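hornarura-cloth

README / data card
Last edited August 31, 2023

Hand-held gripper demos of cloth handling, collected at Wutedby for the Hornarura policy. Cloth only. Rigid objects are in the other set, don't merge them, the action scaling is different.

What's in it

1000 episodes in the main split. Extra folder called rough with the ones we weren't sure about, up to 2000 more, not checked properly yet. Use at your own risk.
Video at 30 frames a second, wrist view, wide angle. Black corners are normal, crop or mask them, your choice. We mask.
Gripper pose and finger opening per frame. Opening is in metres, not millimetres (the April release had this wrong, sorry).
One text label per episode, lower case, no full stop.

Tasks

pinch an edge and lift
pull a fold flat
fold in half
drag cloth to the far side of the mat

Denim, towels, a few thin cottons. Denim is the hardest by a long way, it's stiff and the folds spring back. If you only have time for one eval do denim.

How it was collected

One person, one gripper, cloth on a table. Start with fingers open, pause, do the task, pause, stop. Pauses get trimmed by trim.py but leave them in when recording or the tracker loses its first pose. Failed grasps are kept if the person recovered inside the same take. Otherwise binned.

Move the cloth between takes. Crumple it, turn it over, whatever. Earlier batch had it laid out the same way every time and the policy learnt the table instead of the cloth.

Leave clutter at the edges too. Bags, straps, anything soft. It dosen't need to look tidy.

Splits

train, val, rough. Split by garment so the same pair of jeans is never in both train and val. Bonuvdale recordings are all in val, diferent table and different light.

Known problems

Motion blur in fast drags.
Finger opening drifts a bit in long takes, rezero if you care.
Seams and pockets confuse the edge labels. Flag is seam_ok, trust it only when it's 1.
2 labellers, they disagreed on "flat". No fix planned.

Loading

Unpack, point DATA_ROOT at the folder, run check.py first. It will complain about missing depth. Ignore, there isn't any depth.

Not for

Clothes on a person. Wet cloth. Anything where a bad grasp would matter.
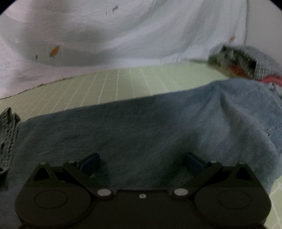 Pearce
Data collection and upkeep, Wutedby

Denim on the green grid mat, blue pads down at the cloth. Grid lines bow with the lens, so undistort before using them for scale. Calibration file is in calib/, same one for the whole set.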